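# Can a machine do the fiddly jobs yet? Notes from a kitchen and a workbench

I get asked this more than anything else these days, usually by people who have just spent an evening hunting for the end of the cling film, so I have gathered up what I know, chore by chore, with tips for doing each of them yourself in the meantime.
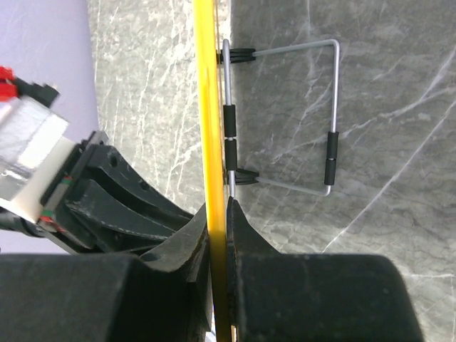

## Holding a long thin thing steady

Picking up a rod or a handle by one end sounds like nothing, and for a gripper with two fingers it is one of the happier jobs. A straight, smooth rod sits nicely between two flat surfaces. The trouble begins when something is fastened to the side of it. Clip a bent wire frame to a yellow rod and all the weight wants to swing round to one side, and a grip that was perfectly good for the plain rod may let the whole lot turn.

You can feel this for yourself with a paint roller or a squeegee. Hold it upright by the very bottom of the handle, between finger and thumb, and you'll find your wrist making dozens of tiny corrections you never asked it to make. A machine has to be taught every one of those (or given a much better pair of fingers!).

For doing it at home:

- Hold nearer the heavy part. Moving your hand up even a little makes a surprising difference.
- If a smooth handle keeps twisting, wind a wide rubber band round it where your fingers go. The thick ones from bunches of broccoli are perfect, and I keep a jam jar of them by the sink.
- Wipe the handle with a drop of washing-up liquid on a damp cloth before you blame your grip. Polish and cooking grease both find their way on to handles and stay there for years.

## Clips, and the undoing of them

My friend Banafsheh Soltani runs a small repair bench at Zunasbridge, and she is of the opinion that plastic clips are what will keep human beings in work. Pushing one on is within reach of a patient machine, she reckons, provided the clip is always in the same place. Getting one off again without snapping it is a different matter, as anyone who has tried to take the trim off a car door will tell you. You have to squeeze here and lift there and listen for the little click, and all the while be ready to stop.

Her way with a stiff plastic clip, which I have followed faithfully ever since she showed me:

1. Warm it first. A minute under the hot tap if it can get wet, or a minute in your closed hand if it can't. Cold plastic is brittle plastic.
2. Open it from the side with the most give, with a thumb. Put the screwdriver away.
3. If there are two clips on the same piece, loosen both a little before you take either one right off. Pull one free while the other is still tight and you will bend whatever is between them.
4. Put the clips in a saucer. I cannot stress the saucer enough.

That third step is the one I always used to skip. I have a towel rail with a permanent kink in it as a reminder.

## Sliding sleeves on to wire

Foam or rubber sleeves on a wire are a lovely cheap way of stopping things rattling or scratching, and we've put them on dish racks, a birdcage and the feet of a very noisy clothes airer. Could a machine thread them? On a straight wire, fixed firmly in a jig, I should think so. Round a bend, with a soft sleeve that grabs and bunches up, I'd still back a pair of hands.

A few things that help:

- Rubber goes on most easily with a bit of soapy water inside. Leave it overnight to dry and it will grip again.
- Foam shouldn't be soaked, so twist it on as you push, a quarter turn at a time, always the same way.
- Do the awkward corner first, while you still have all the bare wire to hold on to. Then add the easy ones.
- Leave a small gap between one sleeve and the next if the wire is going to flex. Packed tightly end to end they creep and ruffle up.
- Old wire that feels rough should be rubbed down with fine sandpaper, or it will tear the inside of the sleeve and you'll be picking crumbs of foam out of the cutlery.

## Wiping down the worktop

Big flat surfaces are where I'm most hopeful. A machine that goes back and forth over a plain floor is an old friend by now, and a worktop is only a floor that's higher up, with a good deal more on it. It's the "more on it" that's the difficulty. The wiping is easy. Moving the sugar, the keys, the half-done jigsaw and somebody's reading glasses, and then putting them all back where that somebody expects to find them, is where it comes unstuck.

One thing worth knowing about marbled surfaces, whether they're the real stone or a printed pattern: they hide crumbs and smears wonderfully well. Adelino Calado, who cleaned hotel kitchens for 17 years, taught me to crouch down and look across the top towards the window. Everything shows up at once. And keep vinegar off real marble, please. A soft cloth, warm water and a little mild soap will do, then a dry cloth straight after.

## Folding, sorting and the odd sock

Not yet, I'm sorry to say, or at least not at a speed that would get the ironing done before bedtime. A single towel laid out flat is possible for some machines. A basket of mixed washing, with one sleeve inside out and a tissue in a pocket, is another thing entirely. Shake everything out while it's damp, fold the big things first, and use them as a base to carry the small things upstairs.

## What I'd hand over today, and what I'd keep

If someone delivered me a willing machine in September, I would set it to the vacuuming, and perhaps to holding the other end of things while I screw them together, because I have long wanted a second pair of hands that doesn't wander off to answer the telephone. I'd keep the clips and the sleeves for myself, and anything made of glass.

Farhad Sadeghi has written to ask about jar lids. The rubber bands work for those too, Farhad. Put one round the lid, hold the jar low against your tummy, and turn.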